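March, notebook, folding table

Started 8:40, later than planned. Kaj Oddsson had moved the steamer again and I spent a while finding the extension cord.

Question for the week is still whether the Furine folding method is worth teaching to the whole bench. The leaflet says a knit top goes from heap to stack in four moves. I have my doubts. Anything that sounds that clean was worked out on a new shirt, flat out of the bag, by a person who had already folded it a hundred times. Our stuff comes out of the dryer in a knot.

Method as I understand it:

1. Find the collar or the shoulder seam. Shake once.
2. Lay face down, sleeves out.
3. Sides to the middle, sleeves doubled back.
4. Hem up to the collar, in half again if it's long.

Step one is where the leaflet cheats. "Find the collar" is most of the job. With a plain gray T-shirt you are turning it over and over, and half the time what you thought was the collar is the hem. I don't see how you can call that one move.

Tried it first on the Plastent coverall liners. They fold all right, but they are stiff and would fold all right if you dropped them. Not a test of anything. Sibusiso says it still counts. I say it doesn't, and I have left them out.

Then the soft tops. Lot 571 is jersey, washed twice, tumble dried, not pressed. These went badly. The sides curl in as soon as you let go, so by the time you get to the second sleeve the first side has opened up again. You can hold it down with a forearm, but then you are folding with one hand. The leaflet has a drawing of two hands and a very calm shirt.

Lot 751 is the two-color stuff with striped trim. Went better, and I want to be careful about why. Kaj thinks the method works on it because the trim gives some weight to the edges and they stay where you put them. Could be. Could also be that you can see what you're doing. When one part is red and the next is white you know where you are on the garment, and a striped band between them is as good as a chalk line. That would mean the method isn't doing much and the color is doing most of it. I would want a plain garment with the same trim before I believed Kaj's version, and we don't have one.

Table. The gray padded top is an improvement over bare board, I'll give it that. Cloth doesn't slide. The trouble is it doesn't slide when you want it to either, so dragging a corner straight pulls a wrinkle in behind it, and you have to lift and lay it down again. Ásgeirsdóttir's notes from the old room say to smooth outward from the middle with a flat palm and never pull from the corner. Tried it, it helps. Older advice than the leaflet and shorter, too.

Also on the table: the mottled fabric hides lint completely. Looked clean, wasn't. Went over it with the roller before the white pieces and the sheet came off furry. Do this every time, whatever it looks like.

Starting position matters more than I had allowed for. If the garment lands with a corner already lying flat, you can work back from that corner and open it up without picking the whole thing up. If it lands as a round heap with everything tucked under, you may as well shake it out and start over.

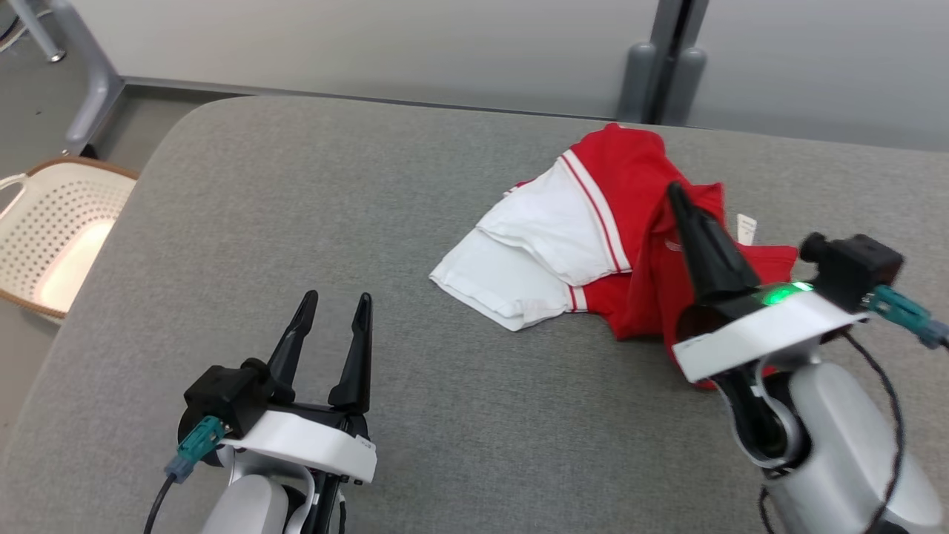 With the red and white ones I have been going for the white corner first, then following the stripe up until the red lets go. It's slower than shaking and it leaves fewer creases. Whether it's better overall depends on what you are folding for, and the leaflet never says. A drawer doesn't care. A shelf with people looking at it does.

Tags are a nuisance for the opposite reason from what I expected. I had thought a sewn-in tag would tell you which way was up. It only tells you where that seam is, and if it's a side seam you are no further along. Sibusiso spent the whole of his second try turning a piece to get the tag to the neck, and the tag was never at the neck. Told him to ignore tags. He said the Ploreo people go by the tag every time. Then the Ploreo people must have better tags.

Stack test: left the folded ones from both lots on the shelf over lunch. 751 held its shape. 571 had slumped to the left and the top piece had its sleeve out. Refolded it the old way, in thirds, and it sat fine.

So for now: four moves for the trimmed pieces if you like, thirds for plain jersey, no change to the bench sheet. Kaj disagrees and can write his own page.

To do: second roller, ask about a plain garment with trim, tape the extension cord down so it stays put.

2 comments
4 shares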